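Thin stems, round feet and two arms that don't talk

I've been promising a post about the glasses for ages, so here goes. Long one, get a coffee.

Quick recap if you're new. I work on two-arm manipulation, which mostly means I spend my days teaching a pair of arms to do things a bored eight-year-old could manage with one hand. Since August we've been on the wine glass task: plastic glasses, a rack that holds them upside down by the foot, and a policy trained on recorded demonstrations that has to move them between the rack and the floor of the cell. Réka Kerekes picked the glasses and I have not forgiven her! They're a terrible shape for a two-finger gripper. The stem is short, the bowl is wide, and if you come in a little too high the whole thing tips before the fingers have even closed.

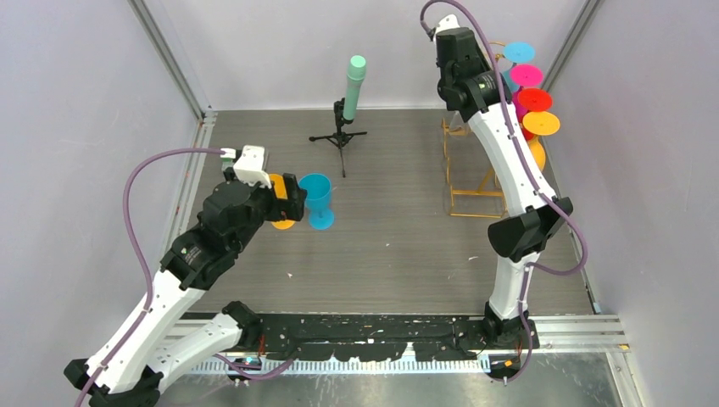

Left arm at the cyan glass, with the rack back in the corner.

Our first policy (we call it Himside, long story, it was the name of a bus stop) was trained on 200 demonstrations and it was fine on the floor. Put a glass down anywhere within reach and it would get hold of it 30 times in a row without fuss. The rack was another matter. Glasses hang close together, feet overlapping, and to slide one out you have to pull it along the direction of the rack. Pull at an angle and you drag the neighbor along with it. Himside pulled at an angle all the time.

My first thought was the boring one, more data. So we went up to 1000 demonstrations, which took forever and gave me a sore shoulder, and the rack got a bit better and then just stopped getting better. I was pretty grumpy that week.

Then Jenő Nyitrai sat down and watched a pile of failed runs at half speed, eating an apple the whole time, and pointed at something I'd been looking past for weeks. The model was treating every glass as the same problem. It aimed at the bowl, because the bowl is the big colorful thing and on the floor that works great. On the rack you want the foot. The people doing the demos knew that without thinking about it, but some of us went for the foot and some of us went for the stem, and the poor model was averaging the two and closing on a spot where there was nothing much to hold!

So the new version, Skitov, does one extra thing. Before it plans any motion it predicts a contact point, just a single spot on the glass, and the motion part only gets to see the area near that spot. That's pretty much the whole idea. We labeled the contact points by hand for the demos we already had, threw out the ones where the operator changed their mind halfway, and trained again from scratch.
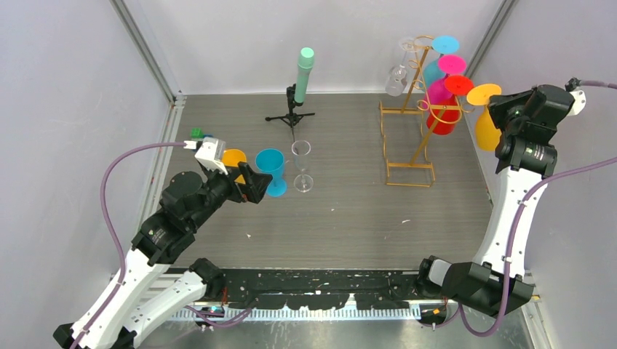
The difference on the rack was big enough that I reran everything, because I assumed I'd loaded the wrong checkpoint. The angled pulls are nearly gone. It still has 2 failure types I can't shake. One is the clear glass. We use mostly bright ones, and the contact point wanders all over the place when the plastic is see-through – sometimes it lands on the wall behind. The other is handing over between arms, where both of them pick the stem and then sort of wait for each other. Watching that is like two people meeting in a doorway.

I also tried giving each arm its own contact predictor, thinking that would fix the doorway thing. It made it worse, so the current one shares a predictor and each arm gets told what the other one has claimed. Still testing that. Réka thinks the claim should expire after a short time so an arm can't sit on a stem forever, and she's probably right, but I want to finish the runs I've started before I change anything else.

A couple of you asked how much the lighting matters. Less than I feared for the colored glasses, quite a lot for clear ones. And yes, somebody asked about real glass. No. Not until the drop rate is a lot lower than it is now, and maybe not even then, I'm the one who sweeps.

Next up is mixing in cups with no stem at all, to see if the contact idea carries over or if we just built a very fancy foot finder. I'll post the numbers when the runs are done.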